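Trilmont leva dois carros elétricos à subida de montanha de Shevchuk

Quinta-feira, 25 de julho de 2019

A equipa Trilmont confirmou que vai participar na próxima edição da subida de montanha de Shevchuk, marcada para novembro, com dois carros de motor elétrico. O anúncio foi feito na sede da equipa, durante uma apresentação para os sócios e para a imprensa regional. É a primeira vez que a Trilmont inscreve carros sem motor de combustão numa prova com classificação oficial.

O modelo escolhido chama-se Stinex e foi desenvolvido pela própria equipa ao longo de duas temporadas. Tem dois motores, um em cada eixo, com uma potência total de 420 kW. O peso declarado, sem piloto, é de 794 quilogramas, valor que a equipa considera bom para um carro com bateria deste tamanho. A carroçaria foi desenhada de novo em relação ao protótipo do ano passado, com a asa traseira mais alta e as entradas de ar laterais mais pequenas.

O piloto principal será Volodymyr Prokopenko, que já correu em Shevchuk cinco vezes com carros a gasolina e terminou duas vezes no pódio. O segundo piloto ainda não foi escolhido. A equipa informou que há três candidatos e que a decisão será tomada depois dos testes do fim do verão.

"Conheço bem a estrada, mas com este carro tenho de a aprender outra vez", disse Prokopenko. "Antes eu ouvia o motor e sabia em que ponto da curva devia travar. Agora não tenho este som e preciso de outras referências. Nos primeiros dias de treino travei quase sempre demasiado cedo."

O piloto explicou também que a entrega de potência é muito diferente. Na saída das curvas lentas o carro reage logo, e nos primeiros ensaios os pneus traseiros aqueciam demais antes da metade do percurso. Os engenheiros mudaram a distribuição entre os dois eixos e o problema ficou menor, embora não esteja ainda resolvido por completo.

Os pneus são fornecidos pela Lonineo, que assinou com a Trilmont um contrato até ao fim da próxima temporada. A empresa vai entregar duas misturas, uma macia para asfalto seco e outra para piso molhado. Em novembro a estrada de Shevchuk tem muitas vezes humidade nas zonas de sombra, sobretudo no setor do bosque, e a escolha dos pneus costuma ser difícil. No ano passado vários concorrentes partiram com pneus de seco e perderam muito tempo nos últimos quilómetros.

Na melhor passagem dos testes privados, feitos em circuito fechado, o Stinex completou o troço de referência em 158 segundos. A equipa não quis comparar este resultado com os tempos dos carros a gasolina, porque o traçado não é igual ao da montanha e tem menos desnível. Em Shevchuk, a diferença de altitude entre a partida e a chegada é de 466 metros.

O regulamento da prova foi alterado para receber os carros elétricos. Haverá uma classe separada, mas os tempos contam também para a classificação geral. Cada concorrente desta classe deve apresentar um plano de segurança para a bateria, e os comissários de pista vão receber uma formação de um dia antes das verificações técnicas. O carregamento só será permitido na zona indicada pela organização, e fica proibido durante a noite.

A ordem de partida também muda. Os carros elétricos sobem depois dos clássicos e antes dos protótipos, com um intervalo maior entre cada carro. Segundo a organização, este intervalo poderá ser reduzido no segundo dia, se não houver incidentes.

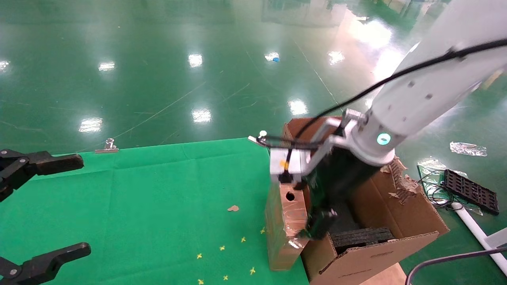

Bilhetes e acessos

Os bilhetes para os dois dias da prova estarão à venda a partir de setembro, na página da organização e nos postos habituais. As crianças até aos 12 anos não pagam, mas devem estar acompanhadas por um adulto. A estrada será fechada ao trânsito às seis da manhã, e quem quiser ver a prova nas zonas mais altas deve subir antes desta hora. Do parque de estacionamento inferior haverá autocarros até à zona da partida.

A entrada no parque dos concorrentes é livre no sábado à tarde, depois da última subida de treino. O Stinex estará em exposição neste horário, mas o acesso à zona de carregamento fica reservado às equipas.

A lista provisória de inscritos será publicada no início de outubro. Até lá, a Trilmont prevê mais duas sessões de testes, uma delas com piso molhado.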